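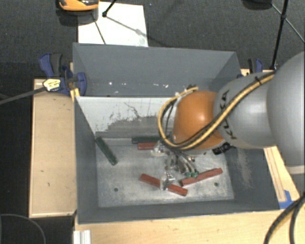
KUKA robot arm, gripper down in an open gray bin.

Oria open house, notes from Saturday

Typing this up fast before I forget half of it. Went to the county open house in Oria, 9 December 2017, doors at nine. Rando County clerk's office downstairs, Rep. Otakar Kováčik's district office upstairs in the same building, both open to the public for the morning. Got there at 9:20. Parking behind the building is permit only even on a Saturday so use the lot by the library.

Sign-in sheet, name tag, a folder. In the folder: a district map (old one, the Mevura precincts still have last year's numbers), a voter registration form, a list of county offices with phone numbers, a pen. Coffee was at the far end of the hallway and ran out early.

Clerk's office first. Dwayne Esposito did the tour himself. Talks quick, which suited me. Groups went in every half hour and ours was bigger than they wanted so people in back missed a lot. I was in back for the first part, sorry.

What I got from the front counter: you can register there any weekday, and you can check your registration there too, which most people in my group did not know. Bring two forms of ID if you're registering in person, at least one with your current address. A utility bill is ok. If you moved inside the county you still have to update, it does not follow you from the DMV unless you checked the box. Woman next to me had moved from Mevura to Oria in September and had checked nothing. She filled out the form on the spot, leaning on the wall.

Then the back room where they keep the records. Locked cage for the sealed ballots from the last election. They're kept for a set period and then destroyed, with a witness from each party signing for it. Esposito showed us the sign-out log for the cage. Paper, bound book, every line initialed by two people. Somebody asked why it isn't on a computer. He said it is, and the book is as well.

Next a mock count. This was the good part. They had a stack of test ballots, 531, already marked, and ran them through the tabulator while we watched. Same test deck they use before each election, that's a public test by the way, anyone can come, they post the notice at the courthouse and in the paper. I have lived in this county most of my life and never once gone. The machine kicked out a few ballots with two choices marked in the same race and he explained what happens then. If you're standing there at the polls it gives the ballot back and you get a new one. If it's a mail ballot it goes to a two-person team. He said up to 12 minutes for a hard one, with both of them having to agree in writing. Otherwise that race doesn't count on that ballot, but the rest of it does. Good question from a kid: what if you just don't vote in a race? Nothing happens. Everything else on it counts.

Totals printed on a long tape like a grocery receipt. Tape gets signed. One copy taped to the door of the polling place on election night, so you can walk up and read it. Didn't know that either.

Mail ballots. Long talk about signatures. Sign like you signed the registration form. If it doesn't match they have to contact you, so put a phone number down, it's optional on the form and a lot of people skip it. Then they get a letter, and the letter comes when it comes. Also the ballot needs the outer envelope signed, not just the inner. I may have that backwards. Call and ask.

Poll workers: they need them. It's a paid day, long day, training is one evening. They especially need people in Mevura, where they had to combine two precincts into the school gym last time and the line went out the door. Sign-up sheet on the counter. When I left there were names on it but not many. I put mine down.

Upstairs after that. Kováčik's office is three rooms and a waiting area with too many chairs in it. He was there the whole morning, I'll give him that. I did not vote for him and I said so, and he shook my hand and asked what road I lived on.

His staff did a short talk on how to contact the office, and I'm putting it here since that's what people in our group keep asking me about.

Calls get logged by bill number and for/against. So have the number ready. If you don't have it, say the subject and they'll look it up, but it takes longer and on a busy day they may just take your name. Letters are read, also logged. Emails, same thing, but form emails with identical text go in one pile and get counted as a pile. Write two sentences of your own at the top. Put your street address on it, otherwise they can't tell if you live in the district and it may not get an answer at all.

Casework is the other half, more than half from the sound of it. Somebody's unemployment check is stuck, a license renewal lost, that kind of thing. There's a privacy form you have to sign before they can call an agency for you. State agencies only. For Social Security or the VA you want the member of Congress, differnt office, and the staff said they send people over there every single day. They had a card printed with the federal office number on it. Take one.

Q&A with Kováčik went a bit long. Most of it was about House Bill 448, the one that would change how townships post their meeting notices. He's for it with changes. Right now it has to be in a newspaper, the bill would let them post it on a website instead. A man from Mevura township was hot about this, said half his road has no decent internet and the paper is how they find out. Kováčik said he wants both, paper and web, for the first couple of years. The man said put that in writing. Kováčik said it's in the amendment and had someone go print it. It was in there, I read it, one page. Whether it gets through commitee is another thing and he didn't promise.

Also asked: road money (no new answer), school funding formula (long answer, I lost it halfway), whether he'd do evening hours. That last one he said yes to. One evening a month starting after the new year, schedule to be posted on the office door. I asked if it would be posted anywhere else and got a laugh, but no firm answer.

Things I'd change. Smaller groups or a microphone. Signs for the elevator, it's around the corner past the assessor and an older couple stood at the bottom of the stairs a good while before anyone noticed. Spanish version of the folder, they had the registration form in Spanish but not the rest. And have the tour end at the counter so people can do their paperwork right then. A few walked out with blank forms and I'd bet those are still in the car.

Left at 11:45. They were supposed to close at noon but the hallway was still pretty full.

If you missed it: clerk's office is first floor, weekdays, closes for lunch. Representative is second floor, call ahead if you want him and not staff. I have extra folders if anybody wants one, and a couple of the federal office cards. Will bring them to the next meeting. Still need to find out:

the mail ballot envelope thing, inner or outer
date of the next public test
poll worker training, which evening
does the new Mevura precinct map exist yet

Will add the answers when I get through to someone Monday.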